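Requirements for the Stock Counting Screen: Where Things Stand

The Komcombe project has finished its first round of requirements work, and this item is a summary for teams outside the project who will be asked to sign off on parts of it.

Komcombe replaces the stock counting module that the Garnmont warehouse has been using on its fixed terminals. The old module works from a nightly export. A count entered in the morning does not show up in the ordering system until the next day, and if two people count the same shelf the later entry overwrites the earlier one without a warning. Both problems were on the list before the project began. The analysts' first job was to find out what else belonged there.

They started with documents: the count sheets, the adjustment forms, the monthly variance report and the training handout. The count sheet turned out to be the most useful of these. On many of the sheets, people had written in the margin things the form has no field for, such as a damaged carton, a label from the previous supplier, or a shelf that had been moved. Those notes were typed into a spreadsheet and grouped. "Item found in wrong location" was the largest group, and the current module has no way to record it.

Interviews came next, with counters, shift leads and the purchasing office. Purchasing asked for a reason code on every adjustment. The counters asked for fewer keystrokes. These two requests pull against each other, and the draft specification settles it this way: a reason code is required when the adjustment is over 50 units, and optional below that. Purchasing has accepted this for the pilot. The limit is stored as a setting, so it can be changed without a new release.

The project also looked at two ways of getting the software. Gilani, the package already used for purchasing, has a counting add-on that covers most of the basic functions. It does not handle partial counts, and it locks a whole aisle while one person is working in it. Building the screen in-house takes longer but fits the way Garnmont counts, which is by shelf and often in short sessions between deliveries. The recommendation is to build the counting screen and keep Gilani for everything downstream. The interface between them will pass each approved count as a single record.

Data conversion is the part of the plan with the most open questions. The item file holds 4,000 active items. A check of 500 of them found duplicate item numbers, units of measure that don't match the purchase order, and descriptions shortened so far that two different items read the same. The cleanup has to be finished before the load test, and each department will receive its own list of items to correct. Please fix them in the current module, using the normal change form. Corrections sent by email will not be picked up by the conversion run.

The requirements review was held in the small meeting room next to the training area. Minutes and the marked-up data flow diagrams are in the project folder under Reviews.

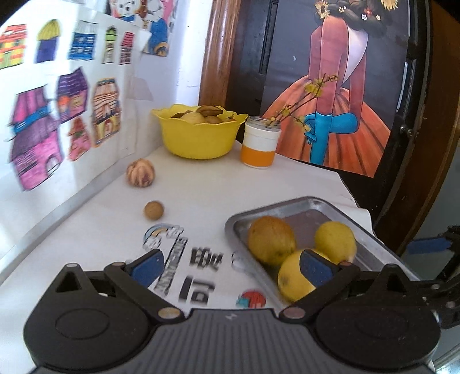 Yellow bowl and a flowering twig on the corner table.

Three changes came out of the review. The approval step moves from the shift lead's desk terminal to the same screen the counters use, with a separate login. The variance report will show the previous count beside the current one. The "found in wrong location" entry will create a transfer record and leave the stock adjustment alone, which keeps the totals right when an item has only been moved from one shelf to another.

The pilot is planned for the Nekport site in February. Nekport has 2 counting areas, and only the smaller one will switch over at first. The other stays on the old module so the results can be compared at the end of each shift. If the figures agree, the second area follows. If they don't, the pilot area goes back to paper sheets while the difference is traced.

Training will be given on site in the week before the switch. The handout is being rewritten, and a draft can be read in the project folder. Comments on the wording of screen messages are especially useful at this stage, as those texts are frozen once testing starts. Use the comment form attached to the draft and give the screen number with each comment.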